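Callback queue vs. hold music at a small clinic
12 replies

murness_desk
We switched our front desk phones to Jerex in November and I'm on the fence. Patients can press 2 for a callback, which sounded great, but half of them call again ten minutes later anyway and now they're in the queue twice. Anyone else?

TMekonnen
Same here, until we changed the message. Ours now tells people when we'll call – "before noon" or "before five" – and the repeat calls dropped off a lot.

nerys_l
I'd just turn it off. Our older patients hate it. They want a person, and they'll happily wait eight minutes for one.

TMekonnen
Eight minutes, sure. Try 40 on a Monday in flu season!

nerys_l
Then you need more people on phones, sorry. No software fixes that.

murness_desk
Ha, I've asked. We've got two of us for 3,000 patients, and one is me. I did spend Friday going through the old paper message slips 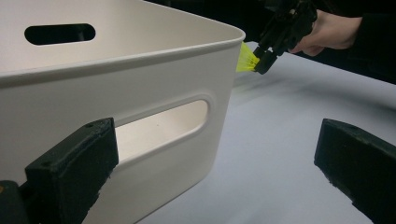

and most of them were refill requests, so maybe those should get their own line before I mess with callbacks again. Does Jerex let you do that without paying for the bigger plan?

TMekonnen
It does, look under routing.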